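Dreka publica Drusasau 2, su entorno de percepción y planificación para la manipulación de tejidos

Unddale, agosto de 2024

Dreka, empresa dedicada al desarrollo de software para manipulación robótica, anuncia la disponibilidad de Drusasau 2, la nueva versión de su entorno de percepción, planificación y control para tareas con materiales flexibles. La versión se dirige a integradores, laboratorios y fabricantes de equipos que trabajan con ropa, lencería de hogar y otros textiles en espacios domésticos y de servicios.

Drusasau 2 incorpora un módulo de estimación de bordes y pliegues, un planificador de agarre revisado y un conjunto de herramientas para preparar, revisar y etiquetar demostraciones registradas con pinza manual. Los tres componentes comparten un mismo formato de datos y pueden instalarse por separado. Los clientes con contrato de mantenimiento vigente recibirán la actualización sin coste adicional.

El lanzamiento concluye un programa de trabajo iniciado en enero en las instalaciones de la compañía en Unddale. Durante ese periodo, el equipo de ingeniería evaluó el sistema con 107 tareas de manipulación, entre ellas el plegado de prendas, la recogida de paños y el extendido de telas sobre superficies blandas. 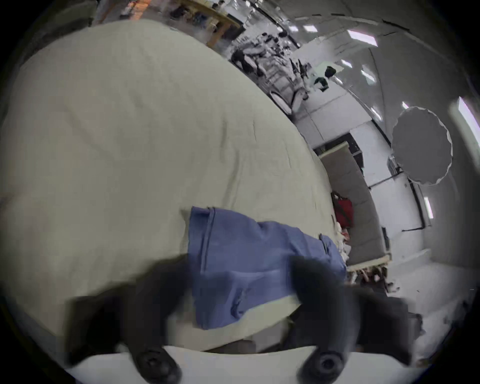
La estimación de bordes es el cambio de mayor alcance de esta versión. Las versiones anteriores trataban cada tejido como una región única y calculaban el punto de agarre a partir de su contorno exterior, un criterio suficiente sobre una mesa rígida y poco fiable sobre una cama. El nuevo módulo distingue entre borde libre, borde doblado y costura, y asigna a cada tramo un valor de confianza que el planificador consulta antes de cerrar los dedos. Un paño azul apoyado en un edredón de color crema, plano y bien definido por la izquierda y recogido por la derecha hasta colgar en parte fuera de la cama, reúne en un solo objeto las condiciones que el módulo debe separar. El edredón presenta además arrugas propias, que el sistema ha de atribuir a la superficie de apoyo y excluir de la búsqueda de puntos de agarre.

El planificador de agarre admite ahora objetivos definidos por tramos. El usuario puede indicar que la pinza tome el tejido por una esquina, por un borde doblado o por el punto más alto de un pliegue, y el sistema propone una trayectoria de aproximación compatible con la apertura disponible y con la rigidez prevista del apoyo. Cuando la confianza es inferior al umbral configurado, el planificador solicita una nueva observación desde otro ángulo y registra el motivo en el historial de la tarea.

El tercer componente, denominado Bugti, es la herramienta de revisión de demostraciones. Bugti corrige la distorsión de las lentes de gran angular, sincroniza la imagen con la apertura de los dedos y detecta los tramos afectados por desenfoque de movimiento, que pueden conservarse, recortarse o marcarse para revisión. La interfaz permite segmentar cada registro en fases de aproximación, contacto, desplazamiento y liberación, y exportar el resultado con sus anotaciones. La herramienta se distribuye con 556 demostraciones anotadas, destinadas a la verificación de instalaciones y al ajuste inicial de los modelos.

En materia de control, Drusasau 2 introduce un limitador de fuerza independiente del planificador. Este proceso se ejecuta con un periodo de 15 milisegundos y puede detener el cierre de la pinza sin esperar respuesta de los módulos de percepción. Los parámetros del limitador se almacenan en un archivo firmado y toda modificación queda anotada con el identificador del operador autorizado.

La compañía advierte de que los perfiles de agarre creados con la versión anterior deben convertirse antes de su uso. El instalador incluye un asistente de conversión que conserva las posiciones y los umbrales definidos por el usuario. Los perfiles que contengan reglas de contorno personalizadas requerirán revisión manual, y el asistente genera un informe con las reglas pendientes.

Esta versión no incluye compatibilidad con tejidos transparentes ni con prendas mojadas. Ambos casos permanecen en fase de evaluación interna y Dreka no ha fijado fecha para su incorporación.

Disponibilidad

Drusasau 2 puede descargarse desde el portal de clientes de Dreka. La documentación técnica, la guía de migración y las notas de la versión se encuentran disponibles en español y en inglés. Bugti puede solicitarse como componente independiente mediante licencia académica o comercial.

Acerca de Dreka

Dreka desarrolla software de percepción, planificación y control para robots de manipulación. Desde su sede en Unddale presta servicios de integración, formación y soporte técnico a empresas y centros de investigación.

Contacto para medios: departamento de comunicación de Dreka, Unddale. Las solicitudes de material gráfico y de demostraciones técnicas se tramitan a través del formulario de prensa del sitio web de la compañía.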